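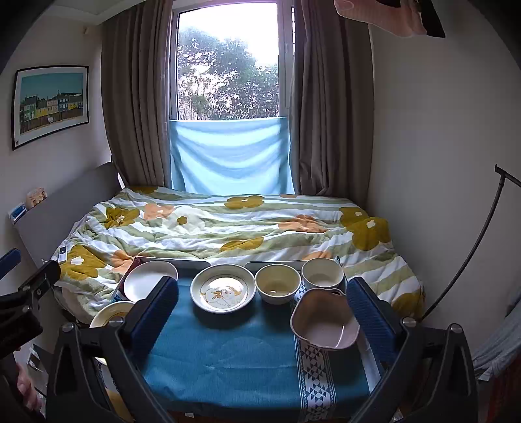

Figure 1. Gripper at the table, Task B (dish clearing). Teal cloth with white runner, dishes along the back edge.

Can Household Chores Be Automated Yet? A Small Study of Table Clearing and Shelf Stocking
Pornthip Kaewsai
Project report, submitted 12/02/2018

1. Purpose

The project asked whether a two-finger gripper of simple design is enough for ordinary chores, and if not, which part of the chore stops it. Two tasks were chosen. Task A was shelf stocking, with boxed goods of the kind sold at Costo. Task B was clearing a small table in a furnished bedroom. The literature read for the project mostly covers Task A, where objects are rigid, boxed and facing one way. Task B has had less attention and takes up most of this report.

2. Equipment

The gripper has two black plastic arms with screwed joints and padded blue fingers. It is held and closed by hand, so the operator supplies the arm motion and the planning. Results therefore say something about the fingers and the grasp, and only a little about a complete robot. The padding was kept the same for both tasks. A harder finger was considered in June and dropped after it chipped a saucer.

3. Task B setup

Dishes were set out without a template. Figure 1 shows the mix: a plain wide-rimmed plate, a cream plate with a duck printed on it, a small cream bowl, a deeper cup-like bowl and a pink bowl with a wavy rim. Flat gray trays lie behind the dishes. The bed is directly behind the table, which limits the approach to the front and the two sides.

The operator was given 20 seconds per item. A pick counted as good if the item was lifted clear of the cloth, carried to the tray and released upright. Sliding an item along the cloth counted as a failure, even when it ended up in the right place.

4. Results

Boxed goods in Task A gave almost no trouble. The fingers closed on two parallel faces and the pads took up small errors in alignment. Failures came from boxes packed tight against each other, with no gap for a finger.

In Task B the result depended on the type of dish.

Deep bowls. Best results. One finger goes inside, one outside, and the wall is pinched. The wavy rim was harder than a plain one -- the pad bridges two high points and the bowl turns in the grip.

Shallow plates. Worst results. A plate lying flat offers no edge to get under, and the pads are thicker than the space beneath the rim. Of 13 attempts on flat plates, two were good. Plates leaning on an edge were much easier and were scored separately.

Bowls with leftovers. Pinching one side tilts the bowl. With liquid in it this matters, and a pick can be scored as good and still leave a spill. The scoring rule should have covered this.

Cloth. The runner moved with the dish in several runs and shifted the neighboring items. On a bare table this did not occur.

5. Discussion

The Michalík method, in which a plate is pushed to the table edge and gripped where it overhangs, was tried for 10 runs. It works on the front edge. It cannot be used at the back of this table with the bed there, and it fails when the cloth bunches.

Stocking boxed goods looks feasible with present hardware, given some control over spacing. Clearing a table in a home is not at that stage. Grip force was never the limit. The limits were finger thickness, loose cloth, and the lack of any rule for choosing between a pinch and an edge grip. The operator made that choice by eye each time, and a machine would have to make it too.

6. Limits of the study

One operator, one gripper, one room. No wet dishes were tested on purpose. Stacked plates were left out and should be first on the list for anyone continuing the work.

Related reports
Shelf Spacing and Pick Errors at the Sakandale Store
Folding Towels With Two Fingers: Orkdale Workshop Notes
Finger Pad Wear in Repeated Gripping
Edge Grips for Thin Objects: The Michalík Method Revisited
Sorting Cutlery by Weight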